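Robotics Club progress report, November

Hi from all of us at the Eline after-school robotics club! You asked for a short update on how the Painemal grant is being spent, so here goes.

Since the last report we've moved most of our work into the simulator. The kids picked a sorting task and named it Druleck (long story), and the arm has to pick up small cylinders and drop them in a bin. They run it in batches of 100 tries, and so far we've logged 700. Picking is going pretty well when the cylinders are spread out. When they're close together it's still a mess - the gripper goes for one and bumps its neighbor.

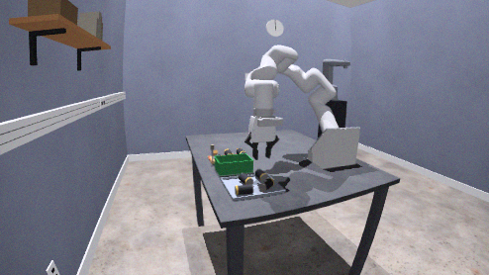 Our sorting task in the simulator, with the green bin and the black cylinders.

The 5 students on the code side rewrote the approach step last month, and I'm really proud of them. They also keep their own log now, which saves me a ton of typing!

On money: we've spent $200 on a used monitor and cables. The rest is set aside for the trip to the Rarine meet, and I'll send receipts with the next report. We could still use a second laptop if you hear of one.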